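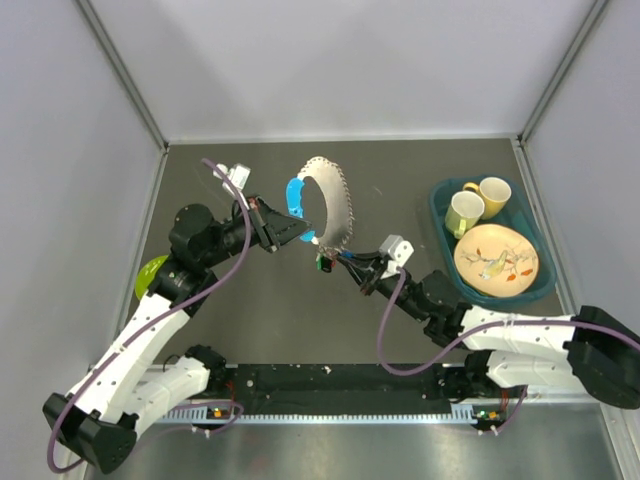
Vallden Parallel Gripper: Bench Review

Reviewed by Sadia Afridi for the Pridberg Automation Laboratory

The laboratory fitted Vallden grippers to both arms of its two-arm bench in March and kept them in service for nine weeks. The Plakness gripper, used on the same arms last year, served as the comparison. In total, 933 grasps were logged.

Grip and finish

On rigid parts the Vallden held well. Saw blades and dishes were handled at the default force setting, and the jaws closed evenly. The Plakness was slower to close and needed its zero position reset each morning. 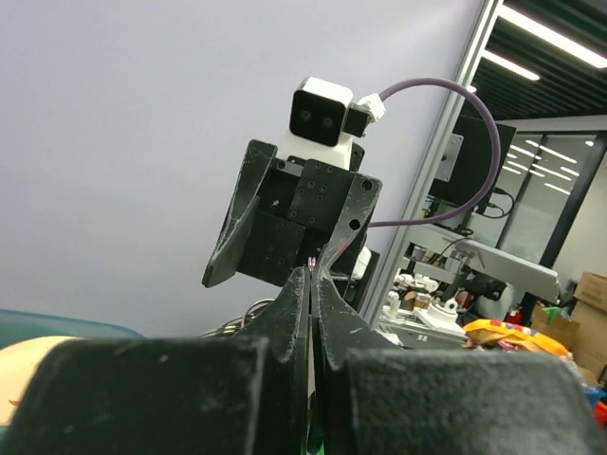

Wear was the main concern of this review. The maker advises inspection after 2,000 cycles, but the black finish marks well before then. Scuffs and pale specks are plain to see on the broad finger blocks, and the curved jaw of the facing gripper has chipped, whitish scratches along its edge. Uzma Siddiqui, who maintains the bench, found no change in grip force at the final check. Cable routing also deserves attention — a wide loop at the wrist can catch during a close approach.

Small and tangled items

Keys and rings were the hardest test. The narrow fingertips reach into a bundle easily, but selecting a single ring took almost twice as long as lifting the whole set.
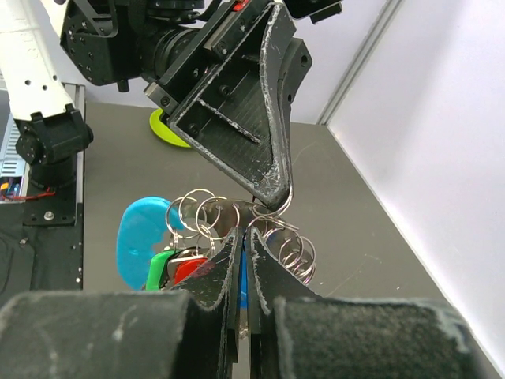 The Araújo controller allowed force to be set separately for each arm, and this helped during handovers. Its manual is brief and omits the error codes.

The laboratory recommends the Vallden for general bench work. Spare fingertips should be ordered with the first unit.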